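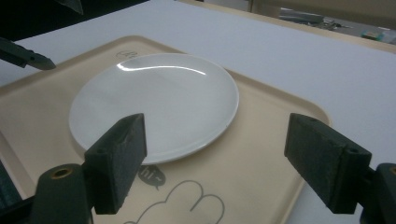
One reader wrote in to ask whether paying a "release fee" of 500 dollars could really unlock the 8,000 a company said it was holding for her, and added that the man on the phone had been very patient and had even given her a case number. Anyone can make up a case number. The short answer to her was no, and the longer one is this page, which covers what to do when you think you've been taken by an advance-fee scheme and want to report it in a way that somebody might read.

I say "might" on purpose. Most fraud reports get logged and sit there. A report that is dated, orderly and backed by paper has a better chance than one that isn't, and that's as far as I'd go.

Before you start

Stop paying. That includes taxes, customs charges, insurance bonds and any fee to get back earlier fees. A real payout doesn't need a deposit from you first.

Stop talking, too, but don't delete anything. Tell the caller nothing about your plans. People like to announce that they're going to the police, and all it does is give the other side time to empty an account.

Step 1. Call your bank

Use the number on the back of your card. Ask for the fraud department and say "I want to report a payment I was tricked into making." Ask whether the transfer can be recalled or held. Wires sent in the last day or two have some chance. Gift cards and crypto have very little, though you should still contact the card issuer or the exchange. Write down who you spoke to and when.

Step 2. Build a timeline

One page, oldest event at the top. Each line gets a date, what was said or sent, and the amount. If you're not sure of a date, say so. A line can be as plain as this:

June, first week -- call from "Sindthorpe Recovery," told I was owed money, sent 1,000 dollars by wire.

Leave out how you felt and what you suspect about who's behind it. You can tell an investigator that later if you're asked.

Step 3. Save the evidence

Take screenshots with the sender's full address or number showing. Save emails as files, since forwarding can strip out the routing details. Keep envelopes. Make 3 copies of the lot: one for you, one for the police, one spare.

Step 4. File the reports

Start with your local police and get a report number, because your bank may want it. Then file online with the FBI's Internet Crime Complaint Center if any of it happened over the internet, and with the FTC. Your state attorney general's office takes complaints as well. Use the same timeline for each one. Small differences between versions can cause trouble if a case ever gets to court.

Step 5. Expect the second call

Victims' names get passed around. Sooner or later someone may ring claiming to be a lawyer, an agent or a court officer who has found your money -- for a fee. Treat it as the same scheme in a nicer suit. Hang up, add a line to the timeline, and send the update to whoever has your report.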